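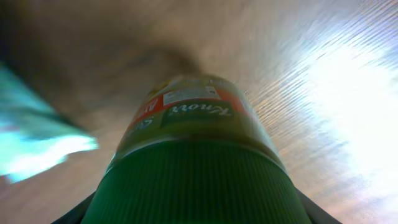
Clavine wrist perception: frequently asked questions

Why does the label text come out inverted?
The image is stored as the wrist camera sees it. With the bottle held by its cap end, the Knorr lettering is upside down. Sodia, the label reader, tries each rotation before it gives up. Set try_rotations to 0 to turn this off.

Does glare on the table affect the grasp check?
No. The check uses only the region between the fingers. Glare does affect the table plane fit – mask it with clip_high.

What happens to blurred images?
They are kept. Sodia skips any image with a sharpness score under 50, but the planner still receives the finger positions.

Can I plan a place motion without a label match?
Yes, from version 3. The object is passed on as "unknown" and the planner uses the measured grip width.

How large is the Fenthorpe test set?
1,236 grasps, of which 818 have a label transcribed by hand. The transcriptions were last revised in October.

Who maintains the planner interface?
Lyle Kincaid. Label reader faults go to Gráinne Ó Dálaigh.

Last updated 3 December 2020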